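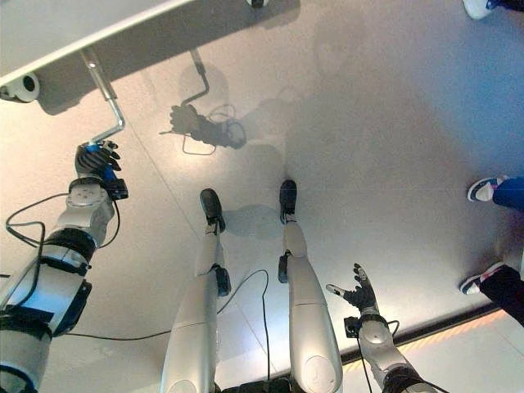 Hi, I'm Renu Dubey, and I run Bundgate, a small school for grown-ups who want to learn how to mend their own clothes. Hems, zippers, elbows, the knee your kid went through on the first day of camp, moth holes in the good sweater. If it's made of fabric and you'd be sad to throw it out, we probably have a class for it.

I should say up front that I didn't go to fashion school. I was a payroll clerk for years, and I learned to darn from my aunt during a very long February when my car was in the shop and I was stuck at her place with one suitcase. She handed me a sock and a wooden egg and went off to watch her shows. My first darn looked like a scab. I wore that sock until the rest of it gave out, and the darn was still hanging on!

How we got going

Back then it was me and a folding table in my brother Yogesh's garage. I put up a card at the grocery store that said "bring one thing with a hole in it" and four people came. Two of them brought jeans, one brought a tent (we did fix it, sort of), and the fourth was Geeta Pandey, who had brought a quilt her grandmother pieced and who turned out a far neater stitch than mine. By the end of the evening I'd asked her to teach the next one with me. She said she'd think about it, and then she called me before I'd even gotten home.

Geeta still teaches all our hand sewing. Her husband Kamlesh came along to carry the machines, got curious, and now he does the repairs and tune-ups on them. He'll look at yours too if you bring it in before class, say by 5:30, but please bring the foot pedal and the cord. You would not believe how many people leave the cord at home.
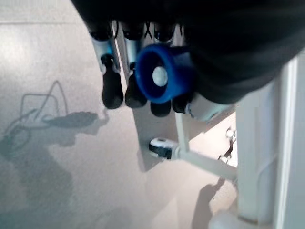 Black, silver and a bit of blue.

What we teach

The one most folks start with is Wundness, our beginner course. It runs three evenings. The first is all by hand: threading, knots that hold, running stitch, backstitch, buttons. On the second we patch, both the kind you can see and the kind you can't. The last one is yours, so bring whatever's been sitting in the mending pile and we'll work on it together. You don't need a machine, and you don't need to buy a kit. We have needles and thread and more scraps than is decent.

After that there's Sisodia, which is the knitwear course, named for the street where Geeta grew up. That one's darning, picking up dropped stitches, reknitting a cuff, and a whole evening on moths that people either love or find upsetting. And then Lirnatico, which is machine work and the only one where I'd ask you to have sewn a little before. Zippers live in Lirnatico. So do lined jackets, and so does Santosh Rajput, who used to alter suits for a living and has very firm opinions on pressing. Listen to him about pressing. I fought him on it for a year and my seams were worse for it.

Classes are small, and we like them that way. If one's full, get on the waiting list, because somebody nearly always drops out the week before.

The thread wall

We keep thread by color on open pegs, nearly 70 spools at last look, and most of it was given to us. People clean out a parent's sewing room and don't know what to do with it all, and we're so glad to have it. Old cotton thread does get weak, so give it a good tug before you use it. If it snaps, it goes in the basting box.

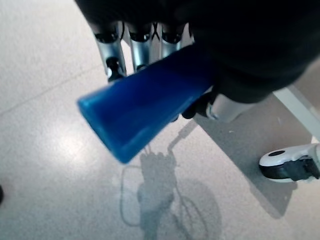 Blue plastic, metal fingers.

Things people ask me

Can you just fix it for me? Mostly no, sorry. We're a school and we're all slow. Santosh takes on the odd zipper if he likes the coat.

Are kids okay? From twelve up, with an adult who's also taking the class. You'll end up competing, and the kid will win.

What about leather? Not yet. Kamlesh has been reading up on it and has bought himself an awl, so ask again later.

Do I have to be good at this? No! Come with clean clothes, your reading glasses if you use them, and something you don't mind practicing on. Sign-up is at the front desk or by phone, and if you get the machine, leave a message and say your name slowly. I'm the one who writes them down.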